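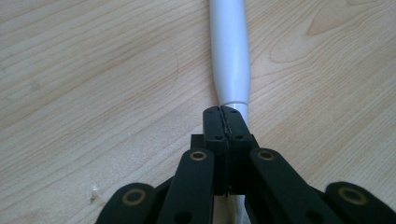 Malou Þorgeirsson wrote under my June post that a bathroom shelf only stays neat if you take every single thing off it first and put it all down on a table somewhere else, in decent light, where you have to look at it. I read that with my mouth full of toast and thought, well, that sounds exhausting. Then I went and did it the same morning, so thank you, Malou, and also, ugh!

A bit of background for anyone new. The bathroom in our place in Stakent has one shelf. It came with the apartment, it's narrow, and it tips forward just enough that anything round ends up in the sink. We've lived with it for seven years. I looked at a Kárason wall cabinet a while back (pretty, mirrored door, $139 before you buy the screws) and I had it in the cart twice. But the wall next to the sink is that crumbly old plaster and I just don't trust it with anything heavier than a towel hook.

So: table. I carried the stuff over in a mixing bowl, which took three trips, and started laying things down. The pale wood is very unforgiving, by the way. Every blob of dried toothpaste and every stray hair shows up on it, so I ended up wiping things as I went. Toothbrush handles are the worst for this. That groove where the handle gets thinner collects gunk like you wouldn't believe, and I use an old soft brush and warm soapy water on ours now, then lay them flat on a towel to dry.

I threw out a hand cream that had separated, a comb with missing teeth, and a little pot of something green with the label washed off. Grímur Hallgrímsson, if you're reading, that was probably the foot balm you gave me and I'm sorry. The Nurkov shaving soap stays, even though it takes up way too much room, and so does the nail scissors tin.

Then the cup problem. We used to have one of those ceramic holders with the separate holes for brushes, and I could never get a cloth down into it. Whatever was growing at the bottom of that thing had been there longer than some of our furniture. It went in the trash with no ceremony at all. What I wanted was something plain I could stick my whole hand in, and I already had it in the kitchen – an amber drinking glass with faint ribs down the sides, bought at Gorkley when I was supposed to be buying lightbulbs. The color is lovely with morning light coming through, all honey and brown, and a water spot doesn't scream at you the way it does on clear glass.

Toothpaste goes in there too now. I know some people are strict about laying the tube flat, but flat is how ours always ended up in the sink. I tried it out on the table before moving anything back, and it leans a little, but it stays put. 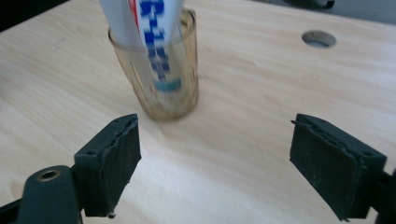
Doesn't the paste sink to the wrong end if you keep the tube with the cap up? A little of it does once the tube is half empty, and running your thumb up from the crimp before you open it brings it back.

I've been doing that with mine and I haven't wasted any that I can tell. When it gets really flat I fold the end over and put a clothespin on it, which makes it sit lower in the glass but it still fits. The clothespin looks silly. I don't care.

The brushes got a glass of their own, so that's 2 glasses and the soap on the shelf, plus a small dish for hair ties. Both glasses go in the dishwasher whenever I run it in the evening, and we just lean things on the dish until morning. I stuck a strip of that rubbery drawer liner under everything too, and so far nothing has slid.

Still to do: the basket under the sink, which I'm scared of. There are at least a few hotel shampoos in there that I packed for a trip we never took. If you've got a good way to store the spare tubes and soap bars, leave it in the comments, please – mine are in a shoebox on top of the fridge right now and I keep forgetting I own them.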